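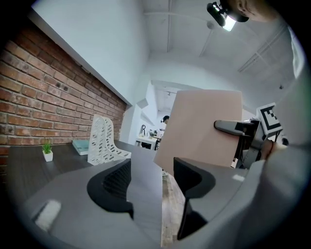 Long desk, brick wall side.

Friday, April

Card reader and hub testing, continued. Second batch from Flallum came in before lunch, 12 units, all USB-C with full-size SD and microSD slots. Renato unpacked and labeled them F1 to F12. Same firmware string on every one, which was not the case last time.

Test file set unchanged: one 60 GB folder, mixed video and stills, copied card to laptop, then laptop to card. Same card for the whole run (the one with the red dot). Checksums after every copy.

F1 to F9 went through without errors. F10 dropped the connection 7 minutes into the read and came back by itself. Ran it again on the other port, same drop, slightly later. Swapped the cable and it finished. Put the suspect cable back in with F3 and got a drop there too, so it's the cable. Cable is in the bad drawer with tape on both ends. Please do not fish it out again.

F11 and F12 fine.

Phones and tablets: Rosalinda did these in the afternoon. The Android phone mounts the card in either slot. The older tablet sees the SD slot but not the microSD when both are filled. If you pull the SD card the microSD shows up after a few seconds. Konrad thinks the tablet only takes the first volume it is offered and stops there. That would fit, but we haven't looked at the log yet. The laptops show both cards every time.

Asked Torunn whether we report that as a fault. Her view is no, but it needs a line in the compatibility notes, because somebody will buy this to copy from one card to the other on a tablet and be annoyed. Agreed. I'll write the line.

Heat: the metal shell gets warm on long writes and stays that way for a while. Probe readings are in the shared sheet under the Dimaculangan tab, not the Coma tab. I put the first 9 rows in the wrong one and have moved them. If you had the sheet open this morning, reload it before you add anything.

Slot fit: microSD is stiff on F2 and F7. The card goes in and latches, but you need a fingernail to get it out. Reynaldo tried a second brand of card and it was the same. Told Flallum by email and sent the serials. No answer yet.

Copy script: it still counts hidden files in the total, so the progress line ends at a silly number. Checksums are not affected. Konrad has a fix but wants to try it on the Kidia readers first, and those are still boxed up.

Left to do
- sleep and wake test on all 12, lid closed, card in
- repeat the tablet test with the log on
- exFAT against FAT32 on the small cards, both slots
- order two short cables, the decent ones
- return the borrowed power meter to Reynaldo

Left F4 running a write loop when I went home. Started at 5:40, output goes to the usual folder. If it has stopped, write down the last line before restarting it - the script overwrites its own log.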